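Home Posts Notes Projects About Search

How many demonstrations does a tidy-up task need?

I have been meaning to write up the April results since we finished them, and a couple of people have asked, so this is the plain version. The longer one with the tables will come when I have cleaned up the scripts.

The question was simple. We have a two-armed setup that learns by copying. A person operates the arms through the task, we record it, and we train a policy on the recordings. The task is picking litter off a bedroom floor and putting it in a wastebasket. We wanted to know if it is better to collect a lot of demonstrations in one room or a smaller number spread over several rooms.

My guess before we started was that the single room would win when tested in that same room, and that the spread-out set would win everywhere else. Nii Mahama, who ran most of the collection, thought the spread-out set would win everywhere. We wrote both guesses down on a Tuesday and didn't look at them again until the end.

We collected 261 demonstrations in total. The single-room set came from one room at Pumstead. The mixed set came from 3 rooms at Zutberg with different furniture and different floors. We threw out the ones where the operator dropped something and went back for it more than once. I am not sure that was the right call, and I will come back to it. After that we cut both sets to the same size, 109 each, so that the comparison would be fair. Each policy was then trained from the same starting weights with the same settings. I did not tune anything between the two.

Bottles and wrappers were the main objects. They are a good pair because they fail in different ways. A bottle on its side can roll if a finger touches it early, so the hand has to come down and close at the right moment. A crumpled wrapper stays where it is, but there is no obvious place to grab it, and the hand cameras lose sight of it in the last part of the reach.

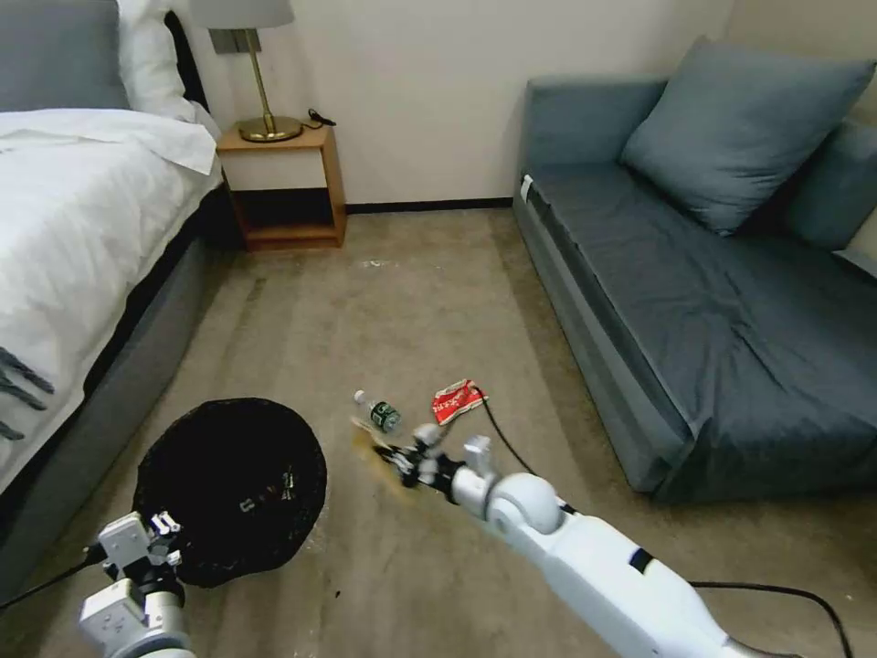 Reading time: 4 min

Carpet gave us more trouble than I expected. The fingers need to get under a wrapper a little, and on carpet they drag. On the hard floors the operators had a habit of sliding the wrapper toward the palm before closing, and the policy picked up that habit and tried it on carpet too, where it mostly just pushed the wrapper along. You can see this clearly in the logs. The hand moves forward, the fingers close, the wrist comes up, and the hand is empty. Then it goes on to the wastebasket anyway and opens over it.

That last part is a known problem with this kind of training. The policy has almost never seen an empty hand at that point in the task, so it carries on as if the grab had worked. This is why I have doubts about throwing out the messy demonstrations. Those were the ones that showed what to do after a miss.

Now the results. Each policy got 80 trials, half in the Pumstead room and half in a room that neither one had seen. We counted a trial as a success only if every item ended up inside the wastebasket and the basket was still standing.

In the Pumstead room the two were close enough that I would not claim a difference. In the new room the mixed policy was clearly better, and most of the gap came from the wrappers. The single-room policy reached for the right place but came down too high or too low. So Nii was nearer than I was, though neither of us had it exactly.

Marty, our scheduling script, also turned out to have put most of the new-room trials for one policy in the late afternoon, when the light is different. I reran a few in the morning and got about the same picture, but a few is not enough, and I would like to do that part again properly.

Next we are putting the messy demonstrations back in and training on everything. If the empty-hand problem gets smaller, I will know the filter was a mistake. After that we want to move the wastebasket between trials. Up to now it has always started within easy reach of the left hand, and I suspect both policies depend on that more than they should.

Recent posts
Switching our recordings over to Cimodent
Cable routing on the arms, second attempt
What we count as a success
Notes on hand camera placement

Last updated: April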